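Wununico two-finger gripper: a review after one season of recording demos

Bought: one gripper, one set of the long fingertips, mounting plate included. Used for: collecting pick-and-place examples with kitchen stuff. 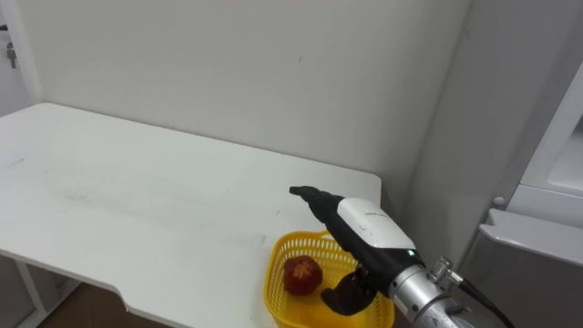 I've been putting off writing this up until we had a decent pile of recordings behind us, and we now have 1221 of them, so I'm out of excuses. Quick background for anyone who landed here from a search: I run a tiny project called Drelstead with Shih-chieh Wu. We steer an arm by hand through everyday kitchen jobs, save what the camera and the joints were doing, and feed it all to a model that's supposed to pick up the habit. Mostly fruit in and out of baskets, plus cups and sponges. Very glamorous.

Before this we were on a Jadari gripper, which I liked a lot for boxes and hated for anything round. Oranges squirted out of it like soap. So when Shih-chieh said he wanted to try the Wununico I said fine, you install it.

Setup first. It took him an afternoon, and most of that was the cable. The connector is a screw-on type and it feels solid, but the cable that ships with it is stiff, and if you leave it to find its own path it will tug on the wrist when you rotate past a certain point. You feel that as a little hitch in the teleop handle, and worse, it ends up in your data. We threw away our first two sessions over it. Leave yourself more slack than looks sensible and check it with the arm stretched all the way out, in every direction you plan to go.

Once that was sorted, wow, what a difference! The opening is wide, the motion is smooth at low speed, and I can creep up on a piece of fruit without the jaws jumping that last little bit. For demo collection I care about this way more than grip force. If the gripper jumps, I flinch, and then the model learns my flinch. (Ask me how many recordings of me flinching we had from the Jadari days.)

The long fingertips are the reason to buy this one. They get down inside a basket where a stubby pair would bump the rim. They also take some getting used to. For the first week I kept misjudging where the tips were and poking the side of the basket, and Rima Zoubi, who does our labeling on weekends, started a tag just for that. We kept those episodes, by the way. A poke followed by a clean recovery is worth having in the set, and our runs with recoveries mixed in have done better than the spotless ones we made in October.

Things I don't love:

The little manual is bad. The page on homing skips a step, and I only got through it thanks to a post by someone on the Căpraru forum. You have to close the fingers fully before you power down or the zero point drifts, and then your open and close values from Monday don't match the ones from the day after. If you're training on gripper position as a number between 0 and 1, that matters a whole lot.

The fingertip pads wear. Ours lasted around 500 episodes before heavy, smooth fruit started to slip. Replacements come in packs of 3, which is a funny number for a gripper with two fingers.

And the shell is glossy. Under a ceiling light it can throw a bright spot into the head camera, right next to where you're trying to see. I've thought about covering it with matte tape but haven't done it, partly because I'd then have old data with a shiny gripper and new data with a dull one, and I don't feel like finding out what that does.

A few habits that have worked for us, whatever gripper you own. Move the basket between episodes, even by a hand's width — we got lazy and ended up with a policy that reached for the same corner no matter what. Swap who drives. Shih-chieh comes in from the side and I come in from the top, and having both in there seems to help. Write down which operator did which episode, too, as we didn't at first and Rima had to guess from the style.

Would I buy it again? Yes, with the long tips and a softer cable ordered on the same day. If all you ever pick up is boxes, save your money and stay with the Jadari. I'm giving it four out of five, and the missing star is for the manual.

I'll add a note when we've worn through the second set of pads.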